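Robot arm learns to place bricks by checking its own small mistakes

A small research group at the Skitberg laboratory has presented a training method that lets a low-cost robot arm put building bricks on a baseplate with much better accuracy than before. The group published its report in January, together with the drawings for the arm.

Cheap arms have a known weakness. The joints have some play in them, and the printed parts bend a little when the arm reaches far out. For many tasks a small error is not important. With toy bricks it is important, because a brick that sits slightly beside the studs will not go down. It tilts, or it jumps out of the gripper.

The usual answer is to buy better motors. The Skitberg group wanted to keep the hobby parts and change the training. In their method, which they call Bundell, a person first guides the arm by hand controller through a number of placements. After this the arm repeats the same placements alone, and the software compares where the gripper should be with where it ended. The difference is saved as a correction for that area of the plate. When the arm later goes to a new position, it uses the corrections from the nearest areas. 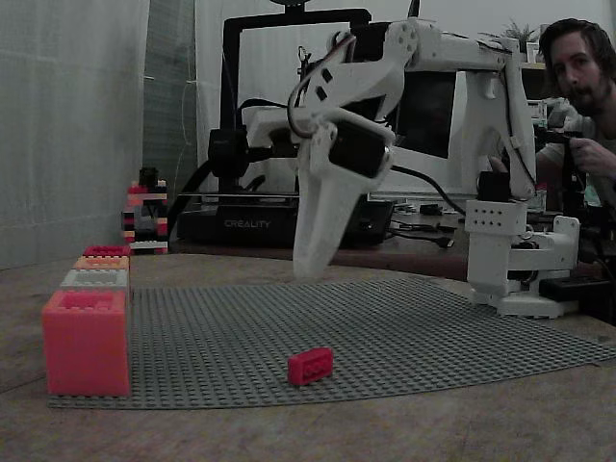

By Lucinda Whitfield
Research and Technology desk

The arm is built from white 3D-printed parts and moved by servos, and it works over a gray LEGO baseplate on an ordinary table. Oluf Hauksdóttir, who leads the project, said that the group chose bricks because the result is easy to judge.

"A brick is down or it is not down," Hauksdóttir said. "We did not want a test where we must discuss afterwards if it was a success."

The training set has 371 guided placements. For the final test the arm made 1,000 attempts without a person guiding it, with the start position of the brick changed each time. According to the report, the arm without corrections failed in 130 of these attempts when the target was close to its base, and much more often at the far side of the plate, so the group stopped counting the far side separately. With the corrections switched on, the full series of 1,000 attempts had 13 failures.

Most of the remaining failures happened when the brick was already turned a little in the gripper before the arm began to move down. The method can not see this, as it only knows the position of the arm and not of the brick. Marcus Alcantara, who wrote most of the software, said that a touch sensor in the jaw is the next thing to try. He has tested one sensor already, but it was too thick and the jaw could not go between two neighboring bricks.

The guided part of the training takes one afternoon. It must be done again if a servo is changed, and the report says that the corrections become less good after some weeks of daily use, when the joints wear. How often the training should be repeated is still an open question.

Darnell Achterberg, an engineer at the automation company Peltivari who did not take part in the work, called the result useful for schools and small workshops. He was more careful about factory use. "The plate is always in the same place here," he said. "In a real workshop somebody moves the table, and then I would like to see the numbers again."

The group agrees that this has not been tested. A second series is planned at Calloway, where Fitzgerald Mahmoud will build two more arms from the same drawings. The purpose is to find out if corrections from one arm can help another one, or if each arm must be trained from the beginning.

The drawings and the software can be downloaded free of charge from the project page. The list of servos will be added when the second series has started.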